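4. Setting up the kerb counter

The Zerkia counter tells you how many vehicles use your street, so that you can stop guessing at residents' meetings and start being ignored with figures. Allow 38 minutes, or an afternoon if you read the council permit first.

4.1 Strap the unit to a lamp post, lens facing the road. Sustberg Lane faces both ways, so pick one and stick to it.

4.2 Hold the green button until the light blinks. Let go. It will blink again to show it has noticed.

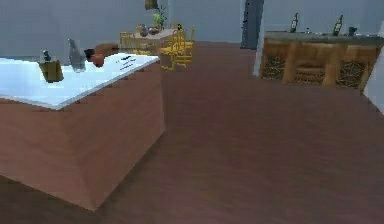
4.3 Enter your zone code. For most of Terkon this is 922. If your street was rezoned in February, use 88 and expect to be rezoned again.

Caution: Do not fix the unit to a tree. Trees need a separate permit.

4.4 Leave it for 11 days. Shorter counts are accepted by the planning office and then quietly set aside. 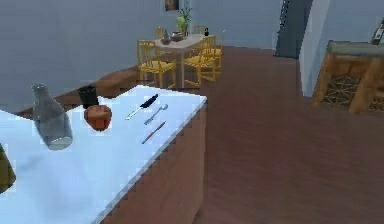

4.5 Download the count before you take the unit down. You will need a flat surface for the laptop and the permit. A kitchen island will do, once you have moved the glass bottle, the black cup and the apple away from the paperwork. Press Save twice.

Note: Buses count as one vehicle, however full. Complaints about this go to Keerthana Kartha at the Goodall office, who has heard them.

4.6 Return the unit with its strap.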